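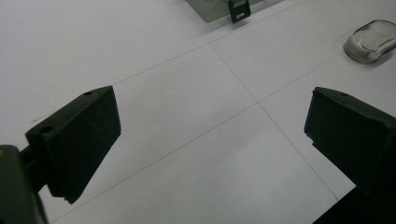

Why Do We Have Tables?

A table is a flat top held up off the floor. That sounds simple, but it solves a big problem. Floors get dirty, and bending down all day hurts your back.

Long ago, many families did not own a table that stayed in one place. They laid boards across supports at mealtime and put them away after - the room was needed for other things.

How many legs?

A table with 3 legs does not rock, even on bumpy ground. All three feet touch the floor every time. A table with four legs can wobble if one leg is too short, but it is harder to tip over at the corners.

Tables at work

Bakers, tailors and teachers all use tables in different ways. In the town of Flitcombe, the Makris bakery still uses a long table built in 1930. It has room for 23 loaves.

Try it

Fold a sheet of paper into a table that can hold up a small book. Start with three legs, then try four. Rolled paper legs are stronger than flat ones.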